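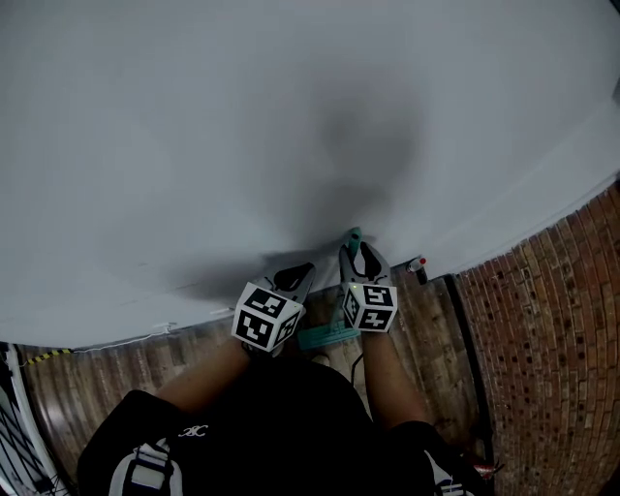

Working with the hand-held gripper, both markers towards the wearer. Yellow-and-black tape on the floor at the far left.

Visit to Adine, Rikirgate, 05/04/2021

I went to Rikirgate mainly for the rules. In our own workshop we want to begin recording hand work for robot training, and we have no written practice for it yet, only some habits. Adine has a rule book of 18 rules, which they call the Trarden list after the building where they first used it. They were kind enough to let me read it and then to stay in the room during the work.

My guide was Eusebio Cuervo. He speaks fast, so if I have misunderstood a rule the mistake is mine.

The first part of the list is about the person. Sleeves must end above the elbow or be fastened, so that no cloth hangs over the markers. Straps are adjusted before the recording and are not touched during it. The person may stop at any time and does not have to give a reason. I liked that this one stands as rule 2, before anything about the equipment.

The second part is about the floor. Taped edges are not crossed by visitors. Cables should be led along the wall where it is possible, and where it is not possible, the person must be shown the cable before starting. I asked why they do not simply forbid cables on the floor. Mr Cuervo answered that they had such a rule until last July, and people broke it every day, so now they have a weaker rule which is respected. I am still not sure I agree. When you look forward at your hands, you do not see your feet very well.

The third part is about the markers, the printed black and white squares on the gripper. They are wiped with a dry cloth at the start of each session, and a marker with a damaged corner is replaced the same day. Fingers stay off the printed faces. This sounds small, but of the last 1000 recordings they had to put aside 282, and a covered or dirty marker was the usual cause.
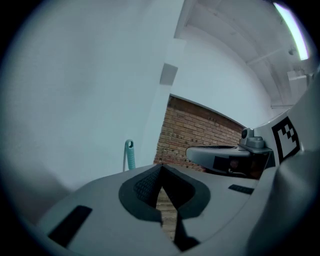
Seen from the gripper's side: brick and white walls, a teal handle leaning next to the column.

The part I found most useful was about what the cameras see. A camera on the gripper turns with the hand, so it takes in walls, ceiling and lamps as well as the task. The list therefore asks for a check of the whole room - not only the working place - for papers, screens and people who have not agreed to be recorded. Tools which do not belong to the task may stay, but they must not be moved in the middle of a session.

Afterwards we had coffee in the Bondarchuk room and I could ask my questions. Two of them stayed open: how long a person should work without a pause, and who may delete a recording when the person asks for it. For the first, Adine leaves it to the person. For the second, they have a form, but Mr Cuervo could not find it while I was there. He promised to send it.

I have copied the headings of the list for our next meeting. The full text we may read but not pass on, so please ask me for my notes.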